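Changes to Parcel Acceptance and Packaging Standards

Jul 3, 2024

The Deák Mail and Shipping Office has revised its standards for outgoing parcels. The new standards apply to all departments, residence halls, and tenant organizations that send items through the central counter. They replace the guidance issued in March and are already in effect at both service locations, Tunemik Hall and the Rivon Annex.

The revision follows a review of damage claims filed during the past fiscal year. The office accepted 2,415 outgoing parcels in that period and received 231 claims. A large share of those claims involved boxes that had been used before, boxes that were too large for their contents, and boxes closed with tape not intended for shipping. Claims of this kind are seldom paid in full by carriers, and the cost of replacement is then charged to the sending department.

Under the revised standards, the counter will accept parcels weighing up to 40 pounds. Heavier items must be divided into separate boxes or scheduled for freight pickup through the Zundevetti service desk. Freight requests should be submitted two business days before the desired pickup and must include a department account number, the full delivery address, and a telephone number for the recipient.

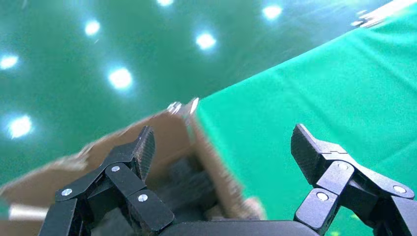
A brown corrugated cardboard box.

Corrugated boxes remain the required container for all items other than flat documents. Boxes must be rigid, with all flaps intact. A box that has been crushed, punctured, or softened by moisture will be returned to the sender. Previously used boxes are permitted if they are in sound condition and if all old labels, barcodes, and hazard markings have been removed or fully covered.

Contents should be wrapped individually and kept away from the walls of the box. Paper, air pillows, and molded inserts are all acceptable as fill. Shredded office paper is no longer accepted, as it settles in transit and has been a source of privacy complaints. Seams on the top and bottom must be closed with pressure-sensitive packing tape. Masking tape, cellophane tape, and string may not be used.

Labels must be printed or written in permanent ink and placed flat on the largest surface of the box. Senders are asked to place a second copy of the delivery address inside the parcel before sealing it. Departments that ship often may request preprinted labels at no charge — please allow one week for delivery.

Packing supplies are available for purchase at both locations and may be charged to a department account. Personal shipments are also accepted, but they must be paid for at the counter at the time of mailing.

International shipments continue to require a customs form. Staff at the counter can provide the correct form but cannot complete it on behalf of the sender or advise on the declared value. Questions about restricted goods should be directed to the export compliance desk before the parcel is sealed.

The full text of the standards is posted at each counter, and printed copies are available on request.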